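Homex door pack in Statby: quick setup and first run

Notes by Tanko Lawal. Written fast, between two other jobs. Pack version 2, the one with the double doors. If you're on the older one half of these menus aren't there, go update first.

What you get: a bedroom, two tall wood doors with white round knobs, a two-arm robot with parallel grippers, three camera views. Head plus one per wrist. Task is to work the doors.

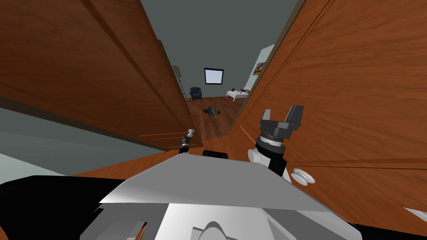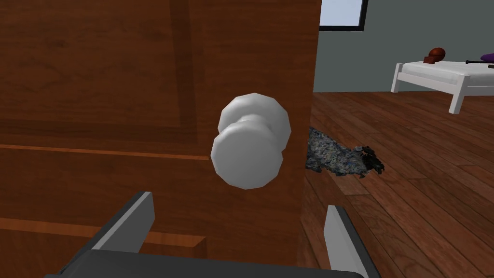
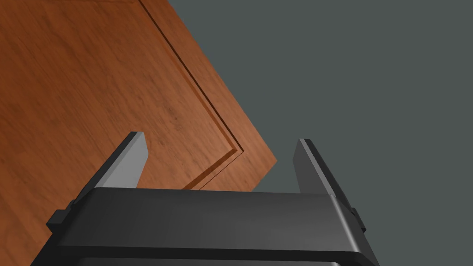

Step 1. Install
Unpack into your Statby scenes folder. Not the projects folder, I did that and lost a Wednesday evening. Restart. Homex should show up in the scene list. First load is slow, textures I think. Leave it alone.

Step 2. Check the cameras
Open all three views side by side before you touch the arms. Head view should look out through the gap between the doors. Wrist views should have both fingers in them. If a wrist view is black the camera name is wrong in the config, fix the name and reload.

Step 3. Open the grippers
Both of them, all the way, before you go near a knob. The default pose in the pack has them half closed and you'll just bump the knob with a fingertip.

Step 4. Line up
Drive the wrist in slowly till the knob sits between the fingers in that wrist's view. Use small steps. The head view is no good for this part, the depth fools you. Go by the wrist.

Step 5. Close, then pull
Close till contact force levels out. Wait a beat. Pull along the arc of the door and not straight back, the pack has an arc helper under Motion > Hinge. Straight pull slips off the knob nearly everytime.

Step 6. Second door
Same again with the other arm. Keep the first gripper shut while you do it or the door drifts.

Step 7. Save the run
Logging stops at 2000 steps by default. My first good run needed 1927 so it just fit. Raise the limit if you're slow like me.

If it goes wrong
Knob spins but door stays put: friction set too low, bump it up a little.
Arm shakes near the door: lower the gain in the Roman controller. The Dredineo one didnt shake for me but it's a paid add-on.
Scene loads with no robot: you opened the preview file.

Worth buying? For door work yes. The knobs are plain low-poly shapes and the room is basic but contact is decent. Wish the manual was longer than 2 pages. Drawer pack is meant to come in January, will add notes when I've tried it.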